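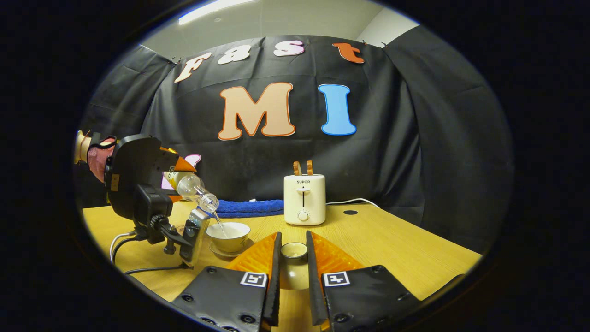
Slide 1: Pour station. Water from a clear bottle into the white teacup, toaster on the same tabletop.

Release on Link Loss: A Gripper Fault at the Pour Station
Speaker notes, Serklow project review, February

Slide 1

Leave the slide up while people sit down. Point out the three items that matter later: the bottle in the orange finger, the black cables on the left part of the table, the toaster and its white power cable on the right. Do not start on the fault yet.

State the scope. The talk covers one fault on the powered gripper at the Bevan lab. The hand-held unit at the bottom of the slide was not involved and runs on separate firmware.

Slide 2: What happened

During a pour, the powered gripper opened with no open command in the log. The bottle dropped to the table and emptied. Capacity was 500 ml. We do not know how much was left in it at release.

Water reached the cable run and a connector. The toaster was on the table and plugged in. The operator switched off the bench supply at the wall before touching anything. No injury, no shock. The ground fault interrupter did not trip, so we have no evidence that water got to the line side. It is also no proof that it stayed away.

Pause here. Someone will ask whether the cup broke. It did not.

Slide 3: Timeline from the log

Read the trace from left to right.

Grip force steady. Bottle angle steady. The link between the Hurnis controller and the gripper drops packets, then goes silent. The gap is 40 ms. The gripper's watchdog expires inside the gap. The drive goes to its safe state. Link returns. The controller reports "gripper ready" and carries on with the pour trajectory with nothing in the finger.

Stress the last item. The controller never raised a fault. From its side there was a short gap and then a healthy device. The status word had a watchdog bit set, and our software did not read it.

Slide 4: What "safe state" meant

The gripper firmware comes from Dirnura. Its default on watchdog expiry is to remove drive current. The finger mechanism has a return spring, so with no current it opens.

For a gripper near a person's hand, opening is a reasonable default. A trapped hand gets released. For a gripper holding an open container of liquid over a table with line voltage on it, opening creates the hazard. The default was documented. We copied the configuration from an earlier pick-and-place cell where the objects were dry and light, and we did not review it for this one.

If asked whether this is a Dirnura defect: no. The firmware did what its manual says.

Slide 5: Why the link dropped

Less certain. Say so.

The connector at the gripper end had a worn latch. Flexing the cable by hand reproduced short dropouts, and we got four of them in one afternoon of trying. None was long enough to trip the watchdog. We replaced the cable and the dropouts stopped. That is consistent with the connector being the cause, but the connector had also been wet by then, so the test was done on a part that was no longer in its original condition.

We should have bagged it and tested a second worn one first. Mention this briefly and move on.

Slide 6: The bench layout

Go back to slide 1 if the room wants to see it. Liquid, signal cables and a heating appliance share one flat surface with no lip and no drip tray. The folded towel at the back is not spill containment.

The risk sheet had entries for pinch, for hot surfaces and for trip hazards. It had one line for liquids, and that line said "wipe up spills." It assumed a spill would be small and that somebody would be free to wipe it. The interaction between a gripper release and the toaster was not on the sheet at all, as each task had been assessed separately. The toast task and the pour task were signed off on different sheets.

Slide 7: Changes made

Watchdog action set to hold position on the pour task, with a mechanical brake. Hold was tested by pulling the cable with a full bottle in the grip, over a tray.

Manual release lever fitted, so that a hand can be freed with the drive off. Hold without a release would have replaced one hazard with another.

Controller now reads the full status word. Any watchdog bit stops the trajectory and needs a reset by the operator.

Toaster unplugged and taken off the table before any liquid task. Cables clipped to a raised rail. Tray under the cup.

Gripper configuration is now stored with the task and reviewed with it. Copying one from another cell fails the check.

Slide 8: Still open

The brake adds wear and we have no service interval for it yet. Hold has not been tested with the bottle tilted while the arm itself loses power. In that case the arm sags slightly before its own brakes engage, and the pour continues until the bottle is empty or the level falls below the lip. The tray takes the volume. A better answer would be to return the bottle upright on stored energy, and we have no hardware for that.

Questions

Expect one on why the link has no redundancy. Cost, and the tool flange has no room for a second connector. Drawing is in the backup slides.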